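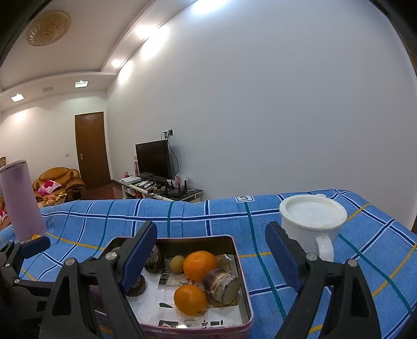 Gallery page for the back bedroom is finally up, sorry to everyone who kept asking. We had the place in Villanueva from June on and most of the living got done in one room, eating included. The fruit tin ended up on the bed more often than not, two oranges in it here, a little yellow-green one next to them, printed paper underneath. Blue plaid sheet, same one all summer. Mug with the lid on, lilac thermos over on the left. More notes as I get to them, only the one picture is loaded so far.

Posted September 19, 2016

The tin. Pinkish red rim, nice and open so you can see whats in it. Held biscuits when we bought it at the Senum market, biscuits lasted a day. I line it with whatever paper is lying about, this one has Chinese characters and small pictures on it. Change it when it gets sticky.

The root end. Already peeled, goes in with the fruit if I'm halfway through cooking and need the board back. Veikko Kauppinen wrote to say it should live in the fridge. Noted, Veikko.

Bed as table. Works fine if you sit down slowly. Lids on everything hot, learned that in the first week.

TV corner. Black flat screen on the low white stand, set-top box and router on there too. Pink bottle at the end and the pink plush thing beside it, another pink ornament on the other side. Cables still hanging off the wall outlet, I have clips for them somewere.

Moving costs, as a few of you asked: 416 for the van from Plostport, nothing for the stairs, my back paid for those.

Still to add: kitchen shelf, the balcony, the hall before and after painting. If you want the big files write me and say which ones, the upload here shrinks them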